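# Plivia ceasefire notes

I've been typing up leaflets and radio transcripts from the Plivia talks, and they finally live in one folder.

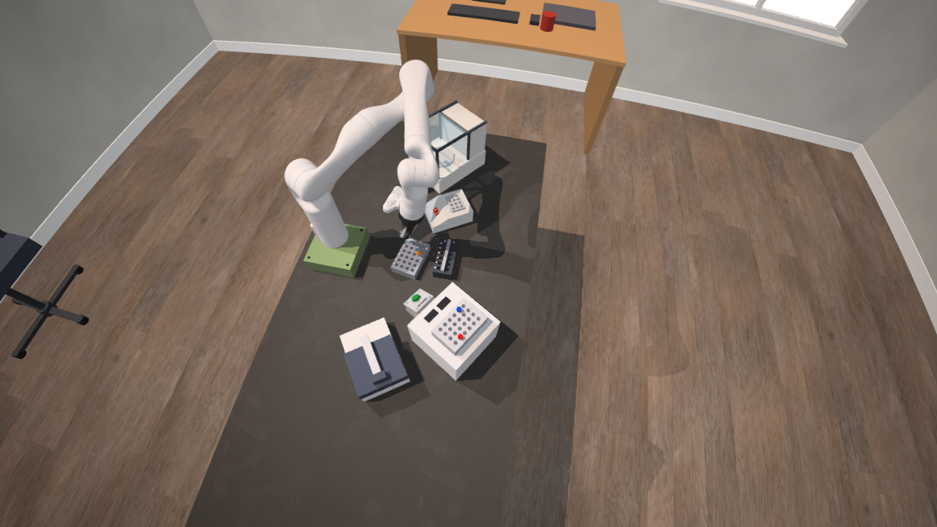 Boateng wrote back that a ceasefire and a truce shouldn't share a column, and I've split them — fair point!

- `leaflets.csv`: 161 rows, one per leaflet
- `radio.csv`: 100 transcripts, mostly from the Brondstead station
- `terms.md`: my running glossary (messy, sorry)

Dates are as printed, even the daft ones. Version 2 drops 30 duplicates from the Rokus box. I still haven't touched the November speeches — my spelling of the village names is all over the place there.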